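Toy cookware

Toy cookware is the group of playthings made to look like pots, pans, kettles, lids and other vessels used in cooking. It is usually sold in sets, either alone or with a toy stove, and is used mostly for pretend play by young children. Some older sets could be used to heat food, but most modern ones cannot. Toy cookware is related to the toy tea set, which has a separate history, and to dollhouse miniatures, which are made to a fixed scale and are often meant for adult collectors.

Terms

Sellers and collectors do not use the same words. In shops, "play kitchen accessories" covers cookware, dishes, baskets and pretend food. Collectors keep the word "cookware" for vessels with a cooking purpose and list plates and cups under "tableware." A set in which every vessel has its own lid is called a full set. A set sold without a stove is called a loose set, even if it comes in a box.

History

Small clay vessels have been found at many ancient sites, though it is often hard to tell a toy from an offering or a container for a small amount of oil or spice. Clear evidence of cooking toys comes later. In German-speaking towns, well-off households of the seventeenth and eighteenth centuries owned model kitchens, open at the front and fitted with tiny copper, pewter and earthenware pieces. Some were brought out only at Christmas and put away again afterward. They were partly for display and partly meant to teach girls how a kitchen was run.

Pressed tinplate made toy pans much cheaper in the nineteenth century. A flat sheet could be stamped, bent and soldered quickly, and the same tools could turn out several sizes. Cast iron toy stoves became popular in the United States in the same period and often came with a skillet, a kettle and a tool for lifting the stove lids. Enamel pieces, in white or blue, copied the real kitchenware of the time closely, down to the dark line around the rim.

Aluminum replaced tinplate in many sets during the twentieth century. It was light, did not rust, and could be spun or pressed into a thin bowl shape. It also dented easily, and undented pans from this period sell for more than worn ones. Plastic came into wide use after the Second World War. Wooden sets never disappeared, and they gained a larger share of the market again when parents began to look for toys that were not plastic.

Materials

Most sets sold now are plastic, wood, stainless steel or a mix of these. Plastic is molded, so handles and spouts can be made in one piece with the body. Wooden pots are turned on a lathe or cut from a block, and their walls are thick compared with the space inside. The Kultwood range, for example, uses beech for the bodies and cotton cord for the handles of its larger stockpots. Steel sets are the closest to real cookware in sound and weight. Silicone is used mainly for pads and grips, and felt is found in handmade sets, where the "soup" may be sewn to the bottom of the pot.

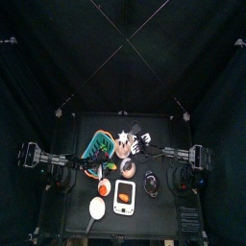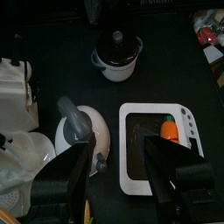

A small white pot with a dark lid.

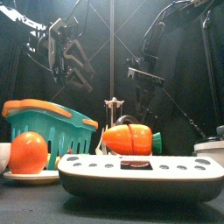

Toy kitchen items on a dark gray tabletop.

The lid is the part of a toy pot most often lost. Makers have tried several ways of keeping it with the body, including a short chain, a hinge and a bayonet fitting that locks with a quarter turn, but a plain lift-off lid is still the usual choice because small children can manage it alone. A knob in the center lets the lid be picked up from any side. Color is often used to separate the parts, so that a child can tell at a glance what lifts and what stays put, as on the white pot in the second picture, where the lid is dark brown, the knob gray and the side handles a pale blue-gray. Lids that match the body in color look more like real cookware but are harder to find at the bottom of a toy box. Replacement lids are rarely sold separately. Urio is one of the few makers to have used a single lid diameter across its whole line, and any Urio lid will fit any Urio pot, including those from sets that are no longer made.

Handles

Toy pots follow real ones in having either one long handle or two short ones. A long handle gives a child something to hold with a full fist, but it also tips the pot when nothing is inside to balance it. Designers deal with this by making the handle hollow or the base thicker. Short side handles may be solid tabs or open loops. Loops are easier to hook with a finger and can be hung on a peg. Open loops also have to be sized with care so that a finger cannot become stuck.

Tamunoemi Nwankwo, who designed the Brastano pan series, wrote that the long handle was the hardest part of the work. The first version of the skillet fell backward off its stove when empty. The final one has a steel disk sealed into the base and a handle shorter than the width of the pan.

Safety

Rules differ from country to country, but they share the same main concerns. Small parts that could be swallowed are not allowed in toys for children under three. Edges must be smooth, paint must not contain harmful amounts of lead or other metals, and fixed parts such as knobs must stay on when pulled. Older tinplate and painted pieces were made before such rules existed and should be kept as display items. Toy cookware should not be placed on a working stove unless the maker states that it is meant for heat.

Use in play and teaching

Children commonly begin by banging, stacking and filling pots, and only later act out cooking. Lids are popular at the early stage because they can be put on and taken off over and over. Preschool teachers use toy cookware for sorting by size, for matching lids to pots, and for naming foods and actions. Peninah Masanja and Musyoka Mollel compared play corners in 8 preschools and found that children played together longer when the corner had two similar pots than when it had one large one. They also noted that teachers tended to remove broken pieces on Saturday, when the rooms were cleaned, and that the children asked for some of them back.

Real kitchenware is often used in place of toys. Measuring cups, small saucepans and mixing bowls are heavier but last longer, and many families never buy a toy set.

Collecting

Collectors look for full sets, original boxes and maker's marks. Marks are usually stamped on the underside or molded inside the lid. Enamel and cast iron draw the most interest. Early plastic was long ignored but now has its own buyers, particularly for the Rulteck sets, which were sold in a cardboard case that folded out into a stove. The largest of these had 91 pieces, counting the pretend food, and complete examples are rare. The smallest had 9 pieces and is easy to find.

Reproductions are common in cast iron. New castings tend to have a rougher surface and looser joints than old ones, and their rust is often an even orange. Nafula Nzioka's guide for buyers advises checking whether the lid sits flat, as copies made from a mold of an old piece shrink slightly in casting and the parts no longer fit well.

See also

Dollhouse
Play food
Tea set
Toy stove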